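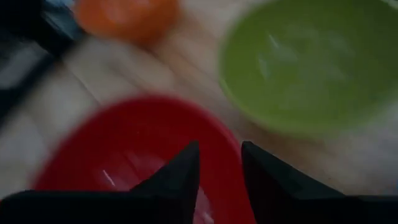
Chapter 6
Planning and Paying for a Robot Cell

Most of the robots bought by small firms are bought twice. The first purchase is the arm. The second, spread over the following year, is everything the arm turned out to need: the gripper, the stand, the guarding, the extra cabling, the training days, the spare fingers. A buyer who plans for the second purchase before signing for the first will usually spend less overall and will have fewer awkward meetings with the person who approves the money.

Chapter 5 dealt with choosing a task. This chapter assumes the task has been chosen and written down in one or two sentences, and it takes the reader from that statement to a budget that can be defended. It does not cover leasing, which is treated in Chapter 7, or the tax treatment of equipment, which differs too much from place to place to be useful here.

After working through the chapter you should be able to:
separate one-time costs from running costs in a supplier's quote;
identify items that a quote leaves out;
prepare a simple payback estimate and state what it depends on;
plan a trial before purchase and decide what would count as a pass.

6.1 The case used in this chapter

Bivstead is a firm that packs mixed tableware sets for mail order. Its work arrives in short runs. One week the sets are bowls, the next week bowls and cups, and the colors change with the customer. Ingeborg Egger, the operations manager, wanted an arm that could pick items from a table and place them in a carton tray. Kenneth Tagle, who runs the packing floor, was asked to write the requirement.

His first version read: "Robot to pack bowls." The three suppliers who received it sent back quotes that could not be compared. One had priced an arm alone. Another had priced an arm with a fixed fixture that held each bowl in the same spot. The last, Samonte, had priced an arm with a wrist camera and a two-finger gripper and had added a charge for setup on site.

Tagle's second version was a page long. It stated that items would be lying on an open table in no fixed order, that round items such as bowls would be picked by the rim, that colors would vary, and that other things might be on the table at the same time. It gave the working hours and the floor space. When the quotes came back this time, they were all for the same job.

The lesson for the planner is a practical one. Vague requirements do not save time. They move the work of defining the job to the supplier, who will define it in the way that suits the supplier's catalog.

6.2 What the price covers

A robot cell has four groups of one-time cost.

Hardware. This is the arm, its controller, the gripper, any camera, and the stand or table. The gripper deserves its own line in the budget. Fingers that suit a thin rim may not suit a ball or a piece of fruit, and a second set of fingers is a small cost when ordered with the first and a larger one when ordered in a hurry.

Safety. A risk assessment comes first, followed by whatever it calls for. Some buyers assume that an arm sold for use near people needs no assessment. The tool and the load matter as well as the arm, and the assessment has to cover all of them.

Setup. Someone must mount the arm, calibrate the camera, and teach or train the picking routine. Quotes often give this as a number of days. Ask what happens if the days run out.

People. Operators need training, and at least two of them should be able to restart the cell without calling the supplier. Their time away from normal work is a cost even though no invoice arrives for it.

Running costs are easier to forget. They include power, replacement finger pads, software fees, and the hours spent on adjustments whenever the product changes. At Bivstead, where the product changed often, Chepkoech Kimaro of the finance office moved adjustment time out of the general maintenance line and gave it a line of its own – a change that altered the payback estimate more than any discount the suppliers offered.

6.3 Trials before purchase

A demonstration at the supplier's premises shows what the equipment can do under conditions the supplier has chosen. A trial shows what it can do with your items, your table and your lighting. Lighting is often overlooked. Glossy plastic reflects overhead lamps, and a camera carried on a moving wrist will give smeared pictures when the light is low and the arm is moving. If the packing area is dim, either run the trial in a dim room or put better lighting in the budget.

Agree on the pass mark in writing before the trial begins. Bivstead set its own at 83 successful picks out of 100, with items placed by its own staff. Tagle also recorded the reason for each miss, which proved more useful in the discussion with Samonte than the total.

Review questions for this section appear at the end of the chapter, together with a blank budget sheet. Section 6.4 returns to Kimaro's figures and works through a payback period of 27 months, first with the product mix held steady and then with a new item introduced every 2 months.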